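작업대 및 비품 안전점검표 (의견란 포함)

대상: Skevham 2층 소형 목재 테이블 1대, 탁상용 걸이대 1점
점검자: Maham Durrani
확인자: Natalina Donati
점검일: 2022년 5월 15일
판정 기호: 적 = 적합, 주 = 주의 관찰, 부 = 부적합, 해당없음

1. 상판 표면

1-1 균열, 들뜸, 가시 발생 여부: 적
의견: 손바닥으로 결 방향과 직각 방향을 각각 한 번씩 훑어 확인함. 걸리는 부분 없음.

1-2 표면 오염 및 끈적임: 적
의견: 마른 천으로 닦은 뒤 잔여물 없음. 연마성 세제 사용 금지는 기존과 같음.

1-3 조명 반사: 주
의견: 밝은색 상판이라 가운데 부분에 빛이 번져 나뭇결이 흐리게 보임. 표면 흠은 정면에서만 보지 말고 비스듬한 각도에서 다시 볼 것. 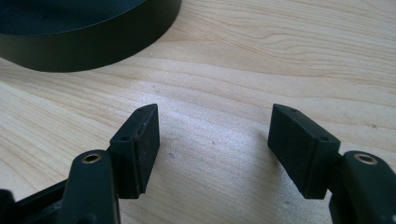

최종 수정: 2022-02 양식 개정분 적용, 관리 담당 Debora Cattaneo

1-4 상판 위 물건의 놓임 상태: 적
의견: 검은색 원형 물건은 바닥면이 상판에 닿아 있음. 끌어서 옮기면 상판에 긁힌 자국이 남으므로 들어서 옮길 것. 밑면에 모래나 금속 가루가 붙어 있으면 먼저 제거.

1-5 찍힘 및 점상 흠: 주
의견: 중앙에서 약간 왼쪽에 작고 어두운 점이 하나 있음. 얼룩인지 찍힘인지는 육안으로 구분되지 않음. 보수 대상은 아니며 다음 점검 때 크기 변화만 비교. 지름이 3 mm를 넘으면 Carbone 보수 양식으로 접수.
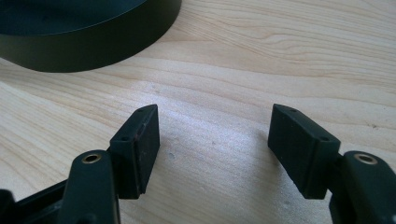 그림 2. 상판 중앙부, 점상 흠 위치 (항목 1-5)

2. 모서리와 하부

2-1 모서리 마감: 적
의견: 모서리는 둥글게 처리되어 있음. 날카로운 부분 없음. 옷소매가 걸리는 곳도 없음.

2-2 흔들림: 적
의견: 대각선 방향 두 모서리를 번갈아 눌러 확인. 바닥이 회색 카펫이므로 눌렀을 때 약간 가라앉는 느낌은 흔들림으로 기록하지 않음. 15초간 누른 뒤 손을 떼고 수평을 다시 본다.

2-3 체결부: 적
의견: 손으로 조여 확인. 공구 사용 안 함.

3. 걸이대

3-1 받침: 적
의견: 타원형 검은색 받침. 가장자리 턱이 낮아 작은 물건은 담기지만 높이 쌓으면 넘어감. 긴 쪽을 테이블 좌우 방향으로 놓을 것.

3-2 기둥과 가로대: 적
의견: 기둥은 받침 뒤쪽에 하나뿐이고 가로대와 T자를 이룸. 한쪽 끝에만 무게를 실으면 기울 수 있으므로 좌우를 나누어 건다. 가로대를 잡고 들지 말고 반드시 받침을 잡을 것.

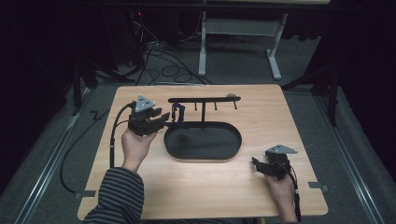
좌우를 나누어 걸 때 무거운 것은 기둥 가까운 쪽에 둔다. 이 순서를 지키지 않아 지난 점검에서 주의 판정을 받은 이력이 있음(Hakim Tambunan 기록).

3-3 걸이 핀: 적
의견: 아래로 향한 짧은 핀. 핀이 짧아 고리가 좁은 물건만 안정적으로 걸림. 손으로 당겨 유격 없음 확인.

3-4 가로대 끝 손잡이형 부품: 적
의견: 오른쪽 끝 위의 회색 둥근 부품. 돌리거나 당기지 말 것. 풀림 여부는 손끝으로 가볍게 대어 확인.

4. 주변 환경

4-1 바닥 전선: 주
의견: 검은색 전선이 테이블 왼쪽 가장자리를 넘어 바닥 쪽으로 늘어짐. 발이 걸리지 않게 통로 반대편으로 정리하고, 가장자리에서 꺾여 눌리지 않는지 볼 것.

4-2 조도: 주
의견: 실내가 어두운 편. 흠 점검은 보조등을 켜고 실시. 조도계 측정은 이번 점검 범위에서 제외.

4-3 작업 공간: 적
의견: 양손 작업 시 걸이대 앞쪽을 비워 둘 것. 테이블 둘레 통로는 40 cm 이상 유지.

5. 조치 사항

항목 1-5: 경과 관찰. 담당 Durrani.
항목 4-1: 전선 고정 클립 8개 청구. 담당 Tambunan.
항목 4-2: 보조등 비치 요청, Brekora 구매 목록에 등록. 담당 Cattaneo.

확인자 의견 (Donati): 부적합 없음. 1-3과 1-5는 같은 구역이므로 다음 양식에서 한 항목으로 합칠 것. 4-1은 클립 설치 후 재점검하고 결과를 이 표 뒷면에 적을 것.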